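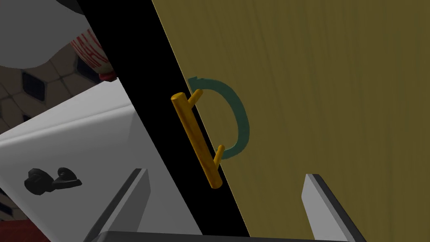

Wrist view in the sim kitchen, fingers open below the yellow handle, green arrow on the door.

18 September 2020

Long day with the arm, and a good one, mostly! I spent nearly all of it on the virtual copy of the cell, the one we call Skelport, trying to get its wrist camera and its gripper to agree with the real thing. The real thing is Jasport, bolted to its stand at the other end of the room, and I barely touched it until after lunch.

So, the cabinet door. I've grown fond of that ugly mustard door. It's big, it fills half the view when you get in close, and the bar handle sits out on two little standoffs so there's something decent to grab. The green arrow is my way of drawing the pull right onto the picture, a fat curve that swings out to the right from the upper standoff and comes back in by the lower one. My line is wobbly and far too thick on the right side, because I drew it with a mouse and a cup of coffee in the other hand. It does the job. When I come back to a setup after a few days away I never remember which way I meant the wrist to turn, and a big green curve is hard to argue with.

The trouble all week has been the approach. The arm would come in, the fingers would go past the handle on one side, and the palm would bump the door. I blamed the grip controller first (I always blame the grip controller) and wasted most of yesterday in there. Then this morning I lined up the wrist view against my notes and saw the camera was pitched 3 degrees off from where the bracket holds it on Jasport. Three degrees! That's nothing on the bench and it's a whole handle's width by the time you're reaching across a kitchen.

I fixed the mount angle in the Skelport file, reloaded, and parked the arm with the gripper open to 85 millimeters, one finger either side and the handle sitting above and between them. Much better. I wanted to hug the monitor.

After that I ran the approach 40 times with small nudges to the starting pose. It got hold of the bar on 32 of them, and yesterday it was missing more than it caught, so I'm calling that progress. The ones it missed were nearly all from starts way over on the left, near the white counter thing. I think it swings too wide coming back and the upper finger clips the end of the rod. Could be the rounded ends, could be my collision shape for the rod being a bit fatter than the rod looks. I've written both down and I'm leaving them for tomorrow, when I'll have patience again.

Lunch was leftover noodles, eaten standing up. Then the real machine.

Jasport needed its finger pads looked at. The left one had been creeping loose, and I kept hearing a faint tick when it closed, so I powered down, locked the switch, and took both pads off. The left screw had backed out maybe a turn. No damage, only a lot of gray dust packed in behind the pad, which I brushed out. New threadlocker on both sides, the mild stuff, and I let it cure while I wiped down the wrist cover and went over the cable run. There's one spot by the elbow where the sleeve rubs when the arm folds up tight. I put a wrap of Magyar tape on it, which is a bandage and I know it's a bandage. A proper clip has to come from Brillis and their order page has been down since yesterday. Grr.

Put it back together, homed it, opened and closed the gripper a bunch of times with my ear right by the stand. No tick! Such a small thing to be happy over. I re-zeroed the fingers too, and the closed position had drifted a hair, so now I wonder how much of last week's fussing was the loose pad all along — but I'm not going back to check all those logs tonight.

Oh, and I copied the new camera angle onto the sheet taped inside the tool drawer, the one with all the mount settings, and crossed out the old number so I can't read it by mistake. I should have done that when I moved the bracket in the first place. The sheet is getting so scribbled over that I'll need to write out a clean one soon, with room for the wrist, the base, and the finger zero.

For tomorrow: slim down the rod's collision shape and run the left-side starts again. If that doesn't help, pull the first waypoint in closer to the door. Try Brillis again. Buy more threadlocker, the bottle is down to a few drops, and get something better than noodles.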